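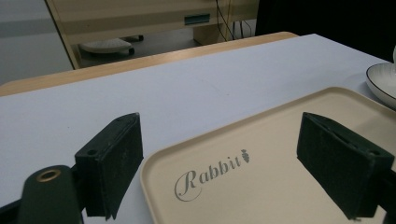 I bought this tray for breakfasts and small suppers at home, and I have now used it for 3 months, so I think I can give a fair opinion. It was sold by Skindis as a plastic serving tray with "Rabbit" written on it in grey.

First the good points. The corners are rounded and the rim is raised a little, enough to stop a spoon from sliding off. The colour is a calm beige which goes well with most dishes. My daughter Corina likes the rabbit drawn in the corner and always turns the tray so that he sits near her. 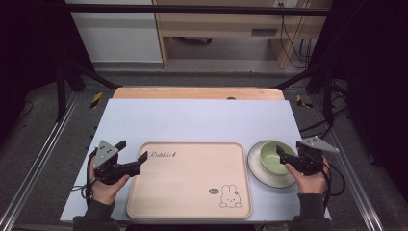

The tray next to a plate and a pale green bowl.

The size is right for one person. I can put on it a bowl, a mug and a slice of bread, but a big dinner plate takes almost all the place. The surface is smooth and matt, and it wipes clean with a damp cloth. Beetroot is another matter - it left a pink shadow which needed two days to go away.

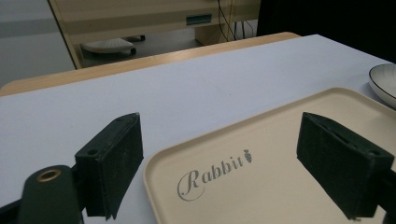

The rim is also quite low, so I would not carry soup on it up the stairs. I wrote to the shop to ask if it can go in the dishwasher, and a Mr Tessier answered politely that they advise washing by hand. I would prefer to read this on the label.

For the price I am content, and I have ordered a second one for my mother. Four stars.

Piroska Bíró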